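# The phone plan I should have left two years ago
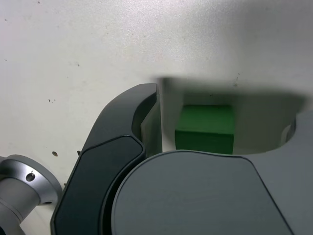
*By Gemma Rudd | January 2024 | Filed under: Phones & Plans*

So I did the thing I tell everybody else to do every single January, and I finally sat down with my own phone bill. All of it. Page two as well, where they put the stuff they'd like you to skim.

I'd been on Skornura for years. I signed up back when they were the cheap ones, I got a decent phone out of it, and then I just sort of stayed. The phone got paid off and the bill went down a little, and I remember being so pleased about that little drop that I never checked what was left. Well! What was left was a plan they don't even sell anymore, plus device protection on a phone that is currently in my kitchen drawer with a dead battery, plus something called "Travel Ready" that I turned on for one trip and forgot to turn off. That last one was $6 a month. I went back through the statements and found 14 months of it. Please don't do the math, I already did it and then I went and ate some cake.

If you do one thing after reading this, open your bill and look for the word "feature" or "add-on." Mine were hiding under a little arrow you had to tap.

**How much data do you use?**

I was paying for unlimited. I felt like an unlimited person. Then I looked at my real usage (on most phones it's in Settings under Cellular or Network, and your carrier's app will show it by billing cycle) and my biggest month all year was July, when I was at my sister's with her terrible Wi-Fi. Even then I didn't come close to needing the top plan. The rest of the year I'm on Wi-Fi at home and Wi-Fi at work and I use my data for maps and podcasts and looking up what else that actor was in.

Look at a whole year if your app lets you. One month doesn't tell you much, especially if it was a month with a long car trip in it.

**Where I looked**

I ended up comparing three plans, and I want to be clear that I'm one person in one town, so coverage where you are may be a completely different story.

*Nulwood* - The cheapest of the bunch, at $14 a month if you pay for a year up front. That's the catch, and it's a real one. If the signal turns out to be bad in your house, you've already handed over the money. They do have a trial you can run alongside your old number, and Ridwan Tjoa (he writes our Saturday repair column, hi Ridwan) used it and liked it fine in the city. He lost it completely out by the reservoir.

*Kamel* - $27 a month, no contract, and you can pause it. I love the pausing. Hotspot is included, which it wasn't on my old plan, and you can add a second line without starting a whole new account. The app is ugly but everything in it works, and I'd take that over a pretty one.

*Staying put on a newer Skornura plan* - I did ask! The chat agent was perfectly nice and offered me a loyalty discount that lasted six months and then went away. When I asked what the bill would be in month seven, there was a long pause with the three little dots going, and then I got a link to a general pricing page. So that was that.

I went with Kamel. Qistina Wattimena on our deals desk thinks I should have gone for Nulwood and saved the extra, and she's probably right on the numbers, but I know myself and I don't like paying for a year of anything.

**The switch itself**

I'd put this off for ages because I was scared of losing my number. It took one lunch break, and most of that was me hunting for a password. Some notes from someone who did it slightly wrong:

- Don't cancel your old plan first. Let the new carrier pull the number over, and the old line closes when it goes through. If you cancel first, you can lose the number.
- Get your account number and your transfer PIN from the old carrier before you start. The transfer PIN is usually different from the one you use to log in, and mine expired before I used it, so I had to ask for another.
- Check that your phone is unlocked. If you bought it from a carrier, it might not be, even if it's paid off.
- If you're using an eSIM, do it on Wi-Fi. I started in the parking lot and had to walk back inside.
- Wait for your last bill before you turn off autopay.

My texts acted weird for the rest of that afternoon. Calls were fine, but group chats came in out of order, and a couple of codes from my bank didn't show up until evening. So maybe don't do it on a day when you need to log in to something important.

**What about a new phone?**

A few of you wrote in asking if it's worth switching just to get one of the "free" phones on all the banners right now. It can be! But read how the free part works. Most of the ones I looked at are spread over bill credits, so you're paying for the phone every month and getting the same amount knocked off, and if you leave early the credits stop and the rest of the phone is yours to pay for. They also tend to want you on one of the pricier plans the whole time. Add up the plan and the phone together for the full term, then compare that with a cheap plan and a refurbished phone you buy outright.

I kept my old phone and got the battery replaced at the Ament counter on my way home from work. It holds a charge until bedtime again and I'm absurdly happy with it.

**From the mailbag**

Khairul Hartono asks whether he can keep his smartwatch line if he switches. Check this one before you do anything, Khairul. Some of the smaller carriers don't support watches at all, and others support one brand and not another. Kamel's help page has a list, and if yours isn't on it, ask them in writing.

Teguh Entili wants to know if family plans are still worth it once the kids move out. Depends how many lines you're down to. The per-line price usually climbs as people leave, so put in your new number of lines and see what comes up. And if your grown-up kids are still on it, you could always send them a bill (I'm told this goes over very well at holidays).

Next time I'm going through home internet, and why my router rental fee has its own line. If you've got a bill with something odd on it, send me a copy with your account number blacked out and I'll have a look.

- Gemma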